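第三讲 小型以太网交换机与接入层布线
课程:局域网基础(实验部分)
讲义编写:Nithin Varma
修订:2025-11-23

3.1 本讲范围

本讲讨论桌面级非网管交换机的工作方式、端口连接和上电前检查。VLAN 划分、生成树协议和链路聚合放在第五讲。读者应已掌握第二讲中的 MAC 地址格式与以太网帧结构。

3.2 转发原理

交换机工作在数据链路层。收到一帧后,先读取源 MAC 地址,将该地址与入端口的对应关系写入地址表;再以目的 MAC 地址查表,决定出端口。查表结果分为以下情况:

(1)命中,且出端口与入端口不同:仅向该出端口转发。
(2)命中,且出端口与入端口相同:丢弃。
(3)未命中:向入端口以外的所有端口泛洪。
(4)目的地址为广播地址:处理方式同(3)。

地址表项有老化时间,常见默认值为 300 秒。某表项在老化时间内未被刷新即删除。实验中将终端从一个端口移到另一个端口后,如果终端不主动发帧,旧表项会继续存在,发往该终端的单播帧仍从旧端口送出。做 3.6 节第 2 题时注意这一点。

非网管型设备没有配置界面,地址表不可直接读取,只能用抓包结果间接推断。

3.3 端口与线缆

桌面交换机的铜缆端口采用 8P8C 连接器,习惯上称 RJ45。百兆以太网(100BASE-TX)使用其中两对线,即 1、2 脚和 3、6 脚;千兆以太网(1000BASE-T)使用全部四对。因此,4、5 或 7、8 脚断线的跳线在百兆下可以正常通信,换到千兆端口时可能降速或无法建立链路。

T568B 线序(1 至 8 脚):白橙、橙、白绿、蓝、白蓝、绿、白棕、棕。两端线序相同为直通线,一端 T568A、一端 T568B 为交叉线。支持 Auto MDI-X 的端口可自动识别收发线对,两种线均可使用。

跳线外皮颜色没有强制性含义。本实验室约定:黄色为上联,蓝色为终端,灰色为备用。约定只在本实验室内有效,到其他机房时以当地标签为准。

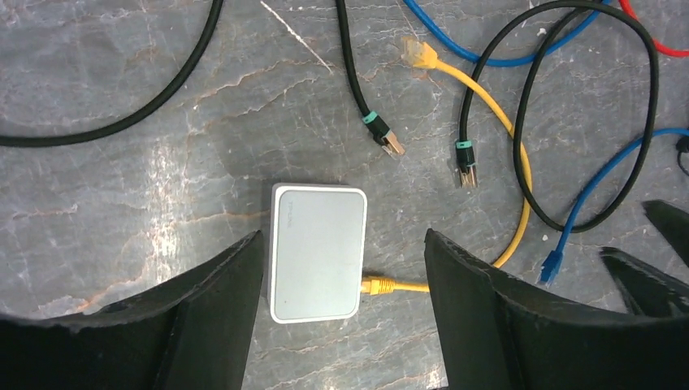
图 3-1 TP-LINK 小型交换机,接入一根黄色网线

插头尾部的护套用于限制线缆根部的弯折。四对非屏蔽双绞线安装后的弯曲半径一般不小于线缆外径的 4 倍,跳线按产品手册执行。小型交换机自重轻,线缆较硬时容易被拖动,布线时应在设备外侧留出松弛段,并将线缆固定在台面或线槽上。

3.4 上电前检查

a. 核对电源适配器的输出电压、电流和极性,与设备铭牌一致后方可使用。
b. 检查水晶头卡扣是否完整。卡扣断裂的跳线交还器材柜,不得用胶带固定后继续使用。
c. 确认没有一根跳线的两端同时插在同一台交换机上。
d. 设备平放,散热孔不得遮挡。
e. 在记录表中填写设备编号、端口号和跳线编号。

c 项对应二层环路。非网管交换机通常不运行生成树协议,以太网帧头中又没有 TTL 字段,广播帧进入环路后会持续复制,直至链路饱和。现象为端口指示灯同步快速闪烁,终端延迟升高或完全失去连接。处理方法是逐根拔除跳线,每拔一根观察指示灯。

3.5 实验器材

每组领取交换机一台、终端两台、跳线若干。线缆测试仪为 Plidard,全班共用 7 台,用后归还并登记。抓包环境已预装在 Haverford 实验机上,登录方式见第一讲附录。

3.6 习题

1. 一台交换机刚上电,地址表为空。终端 A 向终端 B 发送一帧,B 随即回复。写出两帧各自的转发方式,以及每一步之后地址表的内容。
2. 将终端 B 移至另一端口,保持静默。A 向 B 发送单播帧会出现什么结果?B 发出一帧之后又如何?
3. 某次抓包共得到 2,273 帧,其中广播帧 320 帧。计算广播帧所占比例,保留一位小数,并说明仅凭该比例能否判定存在环路。
4. 一根跳线在百兆端口上通信正常,在千兆端口上只能协商到百兆。列出应当检查的引脚。

第 3 题须写出计算过程。实验报告与习题一并提交,记录表附在报告末页。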